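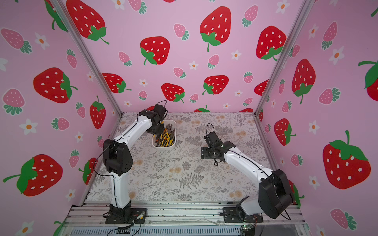
Both arms on the rail, tool bin at the back.

Stekilel: two arms, one bin of pliers

Hi! I'm Sandamali, and this is the README for Stekilel, the two-arm bench I've been putting together in the Sturnell workshop since last May. If you came for the recordings, they're in the episodes folder. If you came to build one yourself, start with the parts list and please read the part about cables first (I didn't have anyone to warn me and I cooked a board).

What's in here

episodes/ has 1,067 recordings of the arms taking pliers and cutters out of a bin. Each one is its own folder with video, joint positions and a tiny text file with my notes. Some of the notes are just "ugh".
rail/ has drawings for the aluminum rail and the base plates. Arnel Talavera redrew the plates after my first set flexed, so use v5 and ignore anything older.
config/ is the arm settings. Left and right are separate files and they are NOT interchangeable, the zero positions are different.
tools/ is a handful of scripts for trimming and replaying. Kenneth Magbanua wrote the good ones.

Running a replay

Unpack an episode, point replay at the folder, pick left, right or both. Speed is a percentage and the default is 80. Please leave it there until you've watched a few go through at your own bench! Full speed swings the elbows out faster than you'd think. 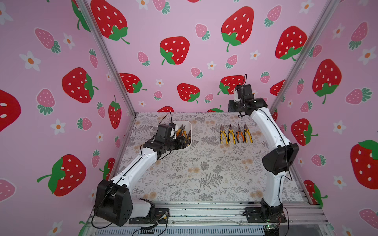
Pliers are a rotten thing to pick up, and that's why I picked them. The handles spread, the jaws catch on each other, and grabbing one pair likes to bring a friend along. I score an episode on how the tools end up on the table: side by side, not overlapping, jaws pointing at the back wall. A row like the one with the orange-handled pair third from the left is what I call tidy, and it gets tidy: yes in the notes file. One pair lying crosswise makes it a no, even if everything else is lovely. Precious Pascual thinks I'm too strict about this and she may be right, so I kept the raw scores in too.

Known problems

The wrist cables hang in a loop and can snag on the bin. I'm trying shorter ones.
Episodes in batch 8 have the right gripper's open and closed values swapped. Flip them yourself or run fix_grip.
The clock on the left board drifts. Line things up by the video.

Using it

Do what you like with the data and drawings, just mention Stekilel somewhere. Bug reports go to me, rail questions to Arnel. Thanks to Jocelyn Ambrosio for the bench space and a lot of patience with the noise.

Last updated 2024-02-22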